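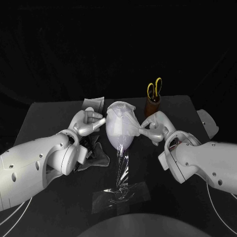
Home Notebooks Stores Search

March, 14:10. Tapsell dye bath, second go. Hiltthorpe wool, 10 g skein, 48 minutes at simmer. Colour flatter than the Landidbridge batch. Topped up to 1000 ml with tap water, should have used the filtered.
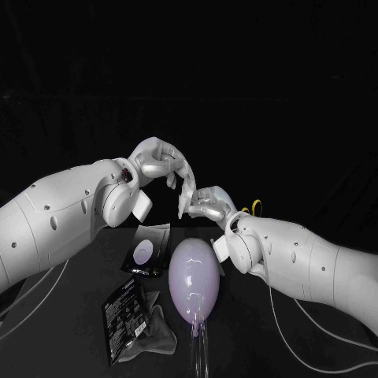 Rinsed twice and hung by the window. Next one gets 23 minutes and half the alum. Funamine order still not in, chase it.

We use cookies to remember your settings. Accept Decline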